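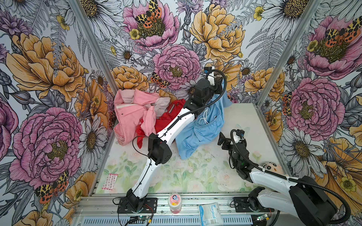
Clothes pile, back wall, peonies.

Birdie Crenshaw
Small thread on sorting clothes, and on the wallpaper, as people keep asking about both.

Birdie Crenshaw
The paper is called Hervieu. Peonies, daisies, thistly things, ferns, and big spotted moths sitting on the flowers. It covers all three walls. I wanted it on one. Myrto Papadakis said if you're going to have moths you may as well have them everywhere, and she was holding the paste brush.

Birdie Crenshaw
It came from a shop in Prurnell that was clearing its last rolls. 60 pounds for the lot. The pattern is very large, so matching the joins wastes a lot of paper. Buy one more roll than you think.

Birdie Crenshaw
The pale roses underfoot are a separate print. Much fainter than the walls. I did wonder if it would be too much with the peonies and I've stopped noticing it.

Birdie Crenshaw
Now the clothes. They go in a heap at the back first. I don't fold anything until the whole lot is out, or I end up refolding the same jumper three times to make room.

Birdie Crenshaw
First pass is only keep, mend or go. I don't try anything on at this point. Trying on is how an hour disappears.

Birdie Crenshaw
Second pass is colour. It sounds fussy but it means the washing is already split when I get to the machine.

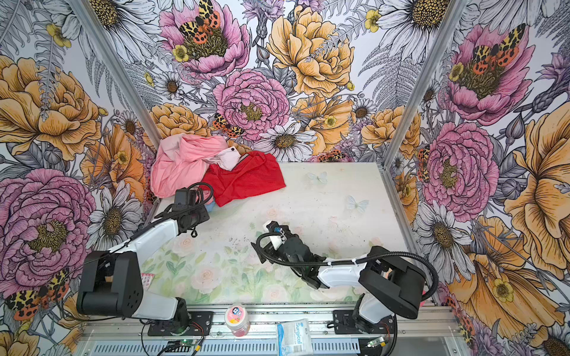 LAUNDRY & MENDING

Birdie Crenshaw
Pinks to the left, red to the right. The red one will be washed on its own. I put a new red top in with a pale load in December and everyone in the house had pink socks until spring.

Birdie Crenshaw
The pale pink shirt in the middle has a white button on it. I check buttons before a shirt goes in the wash – give each one a gentle pull, and if the thread gives, sew it then. Much easier than looking for it in the filter afterwards.

Birdie Crenshaw
Spare buttons live in an old tea tin. Myrto counted them one wet afternoon and got to 827. Still no match for my green coat.

Birdie Crenshaw
There's a bit of light blue in there as well. Pale blue goes in with the pale pinks here, cool wash, never any bother so far.

Birdie Crenshaw
Someone asked why I sort on a white surface. Marks show up on the pale things more easily when I've got something white next to them, especially around collars. It also needs wiping down more often than I'd like.

Birdie Crenshaw
Anything for mending goes in a bag on the door handle. When the bag is full I do the bag. At the moment it's mostly hems, plus one zip I've been avoiding.

Birdie Crenshaw
The "go" pile: decent things I list on Venby, and the rest goes to the textile bank behind the library. I've sold 11 things on there this year, mostly children's coats. Shirts hardly shift.

Birdie Crenshaw
Storage question from earlier – they're Tomby boxes, the shallow ones. I had the deep ones before and whatever was at the bottom stayed at the bottom.

Birdie Crenshaw
A few of you wanted the length of paper. I used almost 107 feet for the whole job, counting what I cut off for the joins. I have a short bit left, with half a moth on it, and I might line a drawer.

Birdie Crenshaw
And yes, you can wipe it. Damp cloth, no spray, dab at the seams and leave them alone after that. I rubbed at one with a sponge in the first week and the edge lifted. Stuck it back down with a bit of paste on a cotton bud and it has held since.

Birdie Crenshaw
Red wash is going on at four. If anyone has a good way of getting biro out of a cotton cuff, please put it under this one.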